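ROB 30: Faults, Failures and Paperwork
Handout 4: The Thumb That Would Not Report In
Instructor: Úna Hanrahan
Lab lead: Yu-na Ra

Read this before the October lab. It covers the fault we will be reproducing, in a safer and duller form, on the bench in room 101. Bring your notes from Handout 2 on watchdog timers. If you lost Handout 2, borrow one from somebody who looks organized.

1. The incident

Last year the Buvura project was running pick-and-place practice with a multi-fingered hand mounted on the Driro arm. The task was dull on purpose. Close the fingers on a foam block, lift it, put it down, open, go again. At 4 in the afternoon the hand was told to open. The fingers opened. The thumb stayed closed on the block, and the arm, which had been told that everything was fine, set off for the next position with the block still in hand.

The block hit the side of a parts bin. Foam is forgiving and the bin was cheap, so the total damage was one dent and one long silence. Swap the foam for a glass vial, or for the edge of somebody's sleeve, and you have the reason this course exists.

The log for that minute reads, in full: HAND OPEN OK. Please remember that line. It will come up on every quiz I write until I retire.

2. What had failed

The thumb on this hand has its own motor, its own position sensor and its own cable. The cable runs under the soft covering and bends every time the thumb does. After enough bending, the sensor wire had cracked inside its insulation. With the thumb extended it made contact. With the thumb closed it mostly did not.

A dead sensor would have been easy. The controller checks for that. A sensor that works in one posture and drops out in another is harder, and what the software did about it was worse. When a reading went missing, the driver filled in the last commanded position as a stand-in. Somebody had added this years earlier to stop nuisance alarms, and it worked beautifully. There were no more alarms of any kind.

So the sequence went like this. Command: open. Thumb reading: missing. Stand-in value: open. Comparison of commanded and measured position: perfect agreement. The thumb's motor controller, meanwhile, had lost its feedback and gone into hold, and it held very well.
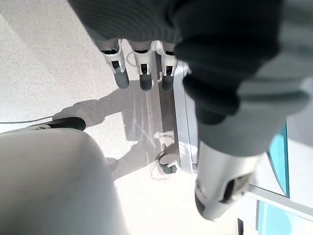 Fig. 1. Fingers and thumb pointing down, with the joint openings in view.

When you inspect a hand of this type, the covering is the part that fools people. It protects the mechanism and it also hides the wiring, and a cable can be in terrible shape underneath something that looks presentable. Look into the joint openings first, then move the joint by hand with the power off and watch the reading over the full travel. Checking it at the two ends only will tell you about the two ends only.

3. What the people did

This section is shorter than I would like, as the people involved wrote down very little.

The operator saw that the thumb had not moved and did the natural thing, reaching for the keyboard to send the open command again. The emergency stop was closer. Asked about it later, the operator said that pressing the stop "seemed like an overreaction." I have heard that sentence from a great many people standing next to a great many dented objects.

A second person had noticed the thumb hesitating that same morning and fixed it by wiggling the cable. The wiggle went unrecorded. In the Veltance style of fault report, which we use in this course, there is a box marked "Temporary measures taken." Wiggling goes in that box. So does turning it off and on again, and so does speaking to it firmly.

4. The repair

Three changes were made, in this order.

The cable was replaced and rerouted with a larger bend radius, and it got a replacement interval based on cycle count.

The stand-in value was removed from the driver. A missing reading is now reported as missing, and the arm will not leave a position until every joint in the hand has given a real one. Cycle time went up a little. Complaints were received and filed.

The open command now has a timeout. If any joint fails to reach its target within the limit, the arm stops where it is and asks for a human.

Yu-na would like it known that the third change was proposed before the incident, in writing, and was marked low priority.

5. Before the lab

Read the Nic Aodha notes on intermittent faults, the first two chapters. The chapter on statistics is optional and you will be able to tell why.

Draw the signal path from thumb sensor to arm controller, and mark each point where a missing value could be turned into a believable one. My own drawing has four. If you find a fifth, see me, and I will be annoyed and give you extra credit.

Write one paragraph on whether the nuisance alarms should have been silenced in the first place. "It depends" is allowed as an opening but you must then say on what.

6. Lab rules

Power off and locked out before any hand goes near any other hand.

One person at the emergency stop the whole time, doing nothing else. Phones count as something else.

Press the stop whenever you feel like it. There is no penalty for a false alarm and no form to fill in. I removed the form.

Fault reports are due to Yu-na by the end of the session, temporary measures included.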